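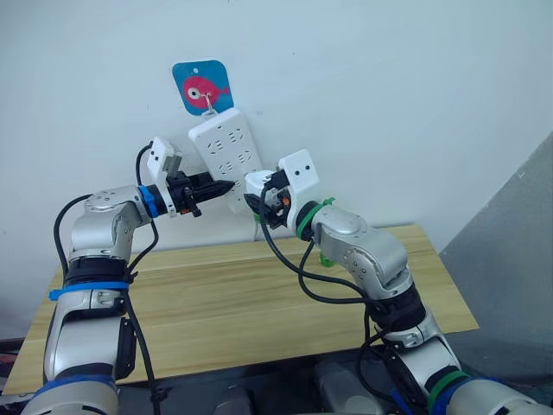 Two arms and a power strip on a wall hook at the Bremton open day, 26 August 2022.

I drove to Bremton expecting a show and got a power strip. I think the lab chose well. Most robot demonstrations I have been to involve dancing or waving, and I came home knowing nothing about what the machines could do for anyone.

Zinash Shiferaw, who ran the session, gave us no music and very little talk. We stood and watched a household job most of us do without thinking. A man next to me complained that it was dull. He had come from Porkau and wanted his money's worth, though entry was free.

I would rather see dull. A hanging object swings, and a cord drags on it. Anyone who buys equipment should ask to see that kind of work before they ask about price. Gilmartin holds its own open day in December, and I hope they leave the dancing out.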